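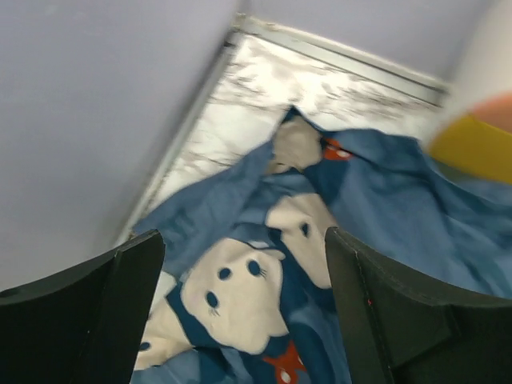 Drelness, April

Household Textiles, Unit 15: The Printed Cover
Handout to go with the afternoon session. Bring it back next time, preferably without coffee on it.

Last time we folded plain sheets, and most of you came away believing you could fold. Plain cloth forgives a great deal. A big all-over print forgives very little, so today's cloth is blue with large off-white cartoon faces on it and small red-orange creatures scattered between them. Crabs, possibly. We lost a good part of the morning group to that discussion and I would like to keep the rest.

Terms you need
Motif: one face, or one maybe-crab.
Repeat: the distance before the pattern starts over. With a large motif the repeat is long, and a fold will almost always land on somebody's forehead.
Ground: the color behind everything. A medium blue ground with darker navy in it is kind to creases. The pale faces are where a crease shows, and one caught in a fold stops looking like an animal fairly quickly.

Getting from heap to rectangle
1. Find an edge before you find a corner. Pulling at the top peak of a heap only makes a taller heap.
2. Follow the edge to a corner and hold on to it. Laine Pētersons will go round and help those who let go.
3. Find the next corner along the short side. Shake once, away from your neighbor.
4. Lay flat, print up, and smooth from the middle out.
5. Fold in half, then in half again. Stop there. The Kivi method goes on to thirds, and you may try it at home.

On matching faces at the fold: don't. Gediminas Paju spent 2 class hours on it last year and produced one very good fold and a lasting dislike of ducks (his was a duck print).

For next time
Read the Tastel leaflet on repeats, skipping the section on curtains. Bring one printed cover of your own, unfolded. Room 416, same cupboard, and please put the pegs back.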